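Valgate Unit 422, kitchen check, December
Inspector: Kyung-hwa Jeon

1. Sink and drain: basin clear before water test. FAIL. Dishes and food to be removed first.

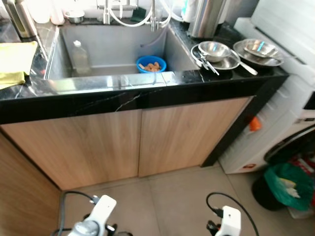 2. Countertop: check sealant at sink cutout. PASS. No lifting at the joint.

3. Cabinet doors: hinges tight. PASS. Two screws retightened.

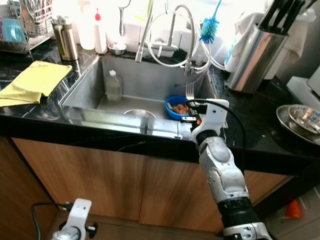
4. Sharps: stored point down, away from the basin. PARTIAL. Knives are in the block, but a fork stands tines up in the sink. Lay flat. Recheck at 17:00.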